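Home & Household > Moving, Packing and Storage
Print this page | E-mail to a friend

How do you pack up the small stuff without losing your mind?

MarigoldPorch
Posted May 2023

Hello everyone, and thank you in advance for reading all of this, I know I go on. My husband and I are leaving Gurkside after a very long time in the same house and moving 213 miles to an apartment in Undbridge, to be near our daughter and the new baby. We're thrilled! We are also going from a house with an attic, a basement and a sewing room to 1,000 square feet with two closets, one of which has the water heater in it.

Now, the big things I have under control. The sofa is going to my nephew, the dining set is sold, the beds are coming with us. The kitchen doesn't scare me either, I packed a kitchen once before and I remember how. What has me standing in the hallway at ten at night holding a single drapery hook is all the little stuff. Every drawer in this house has some. Buttons in a jar, keys to I don't know what, the kids' old toys that they swear they want and never come to get, chargers for phones we no longer own, my mother's thimbles, birthday candles, a tape measure in every room. None of it belongs with any of the rest of it.

I started off very organized in January with colored stickers and a notebook. Red for keep, yellow for the kids, blue for give away. By the second weekend I had run out of yellow and was using red with a Y written on it, and my husband had put a blue sticker on something of mine that was absolutely not blue. So the stickers are over.

Since then I've been working out of whatever cardboard boxes I can get hold of, big ones mostly, and just filling as I go.
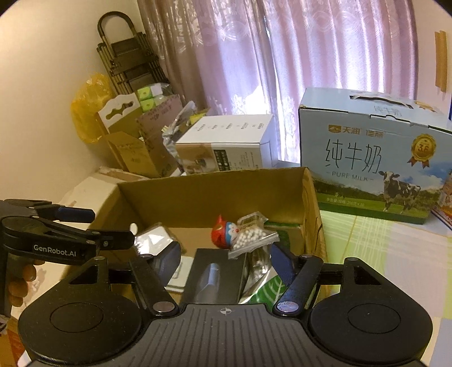 My trouble is that once something goes in I can't remember an hour later whether it's in there or in the next one or still in the drawer, and then I unpack the whole thing to look. I did this three times for one pair of scissors. My husband says just tape everything shut and sort it at the other end, and his sister did exactly that when she went to Nirkbridge, and I'm sorry but I have been in her garage and those boxes are still taped.

We did get a quote from a moving company for $2,970 with full packing included, where they come and wrap every last thing for you. It's tempting. But I worry we would be paying good money to have somebody wrap up dead batteries in nice paper. We could save a fair bit by having them take only the furniture and bringing the small boxes ourselves in the Honda, in a couple of trips.

So what I'm asking is, does anybody have a way of doing the small things that works for a person who gets sentimental and is easily distracted? Do you sort first and then pack, or pack room by room and sort later? And what on earth do you do with the children's things when the children are thirty-four?

attic_to_let
Sort first. Don't move junk.

Buy small boxes, they're cheap. Big boxes of little stuff get heavy and the bottoms go. Label two sides and not the top, you can't read the top once they're stacked. That's all there is to it really.

BrambleAndThyme
Oh, Marigold, I read your post out loud to my husband and he laughed and pointed at our hall table. You are among friends. I've done this twice now, once for my mother's house and once for ours, and I did it badly the first time and somewhat better the second, so let me tell you the second way.

I'd gently disagree with the answer above on one thing, which is that "sort first" is easy to say, and when you're a sentimental person it means you never get to the packing. I sorted my mother's sewing box for an entire afternoon. It was a lovely afternoon! I found a bus ticket from before I was born. But at the end of it I had one sewing box, sorted, and a whole house still to do, and my brother was not impressed with me.

What worked better was to do it in two passes and to be strict about which one I was in. In the first pass you're only allowed to put like with like. You aren't deciding whether to keep a single thing. You go around with a tray or a dishpan, drawer by drawer, and all the cords go together, all the sewing goes together, all the pens and tape and scissors go together (and there are your scissors). If you catch yourself reading an old letter, it goes in the letter pile and you keep walking. I set the oven timer for forty minutes and when it rang I stopped and had tea, even if I was in the middle of something. Especially then, because otherwise I would go on until I was cross.

The second pass is where you decide, and it goes so much faster than you'd think, because when you see all your tape measures lying side by side you don't need anybody to tell you to keep two. It's only when they're scattered all over the house that each one seems necessary.

For the deciding I like a table and a chair and good light, and I like it to be a table I walk past a dozen times a day. Not the floor, please, not at our age. I used the little round one in the breakfast corner and we ate off trays for most of a month. Put down a cloth you're fond of so that it feels a bit less like a chore. And only bring one group to it at a time if you can manage it, though I'll admit that by the last week mine had yarn and cords and toys and who knows what else on it all at once, and the world did not end.

About the children's things. I think the mistake most of us make is asking "do you want your old toys?" because the answer to that is always yes, in a general sort of way, and then they go home without them. I sent my two a photo of each thing on its own and asked for a yes or a no by Sunday. Anything without an answer by Sunday was mine to decide. My son wanted precisely one thing, a tin with marbles in it, that I would've put straight in the donation bag. The big expensive train set he didn't want at all. You just can't guess these things, and it's really a relief to stop trying.

As for your mother's thimbles, keep them all. They're thimbles. They'll fit in a teacup, and the teacup will fit in your purse. I let go of my mother's buttons to be sensible and I have thought about those buttons ever since.

Do leave the toys until near the end, by the way, after the cords and the kitchen drawers. You want to have had some practice before you get to anything with a face.

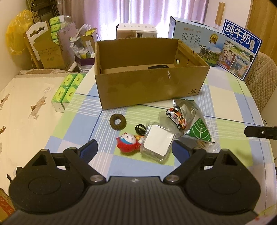 Genji Hirose
I agree with nearly all of that, particularly the two passes, but I'd do the toys and keepsakes in the middle and keep the cords for last. By the end of a move you are tired, and when I'm tired I get rid of things I shouldn't. With a cord it doesn't matter very much. With something my daughter slept beside for six years it matters a good deal.

I have moved more often than I would have chosen, mostly for work, and I'd like to add a few practical things to what has been said, if that's all right.

Your scissors problem is really a list problem. Please don't try to write down everything in every box, you will give up by the third one, as I did. Give each box a letter and write only the odd things in the notebook, the ones you wouldn't expect to find there. If box F is sewing, you don't need to write "thread." You need to write "also spare house key and the good flashlight." My list for an entire apartment fit on one page and it lived on the refrigerator, and afterward it rode in my shirt pocket.

Keep one box that never gets closed until the morning you leave. Scissors, tape, marker, a screwdriver, toilet paper, phone charger, the kettle and something to drink out of. Make it a different shape from the others so your husband doesn't pack it. I say this with respect for your husband. I've packed ours myself, under eleven other boxes.

With old chargers and cords, what I do is plug in or charge every device we still use, over a day or two, and put a twist of tape on each cord as I use it. Whatever has no tape at the end of that can go. Our town takes them along with the old batteries at the recycling drop-off, and yours may well do the same, so it's worth a phone call.

On the money, I'd ask the company for a second price with no packing at all and compare the two. I would also ask whether they'll carry boxes you've packed yourself and whether those are covered if something breaks, as the rules can be different. Then the Honda can be kept for what you'd be sorry to lose, the photographs and papers and thimbles, and one trip might be plenty. Two round trips at 213 miles each way is a lot of driving in the same week as everything else, and you'll want your strength for the baby.

And I would not be too hard on the sister in Nirkbridge. I have a taped box of my own that has been to three addresses. My wife has written "Genji's" on it and we leave it at that.

Reader comments

MarigoldPorch: Thank you, thank you, all of you. I did the first pass on the upstairs this weekend with a dishpan and the oven timer, and we own nine rolls of Scotch tape. I've asked for the second quote. The thimbles are in a teacup.

pelham_lane: Egg cartons for earrings and small screws! Tape the lid down. My grandmother did it and I've never found anything better.

attic_to_let: I still say label the sides.

BrambleAndThyme: Genji, you may be right about the order, I was certainly snappish by the time I got to the dolls. Marigold, let us know how the closets work out.

quiet_harbor: Does anyone know if you're allowed to move houseplants in the truck? Ours said no, and I have a very large fern.

Print this page | E-mail to a friend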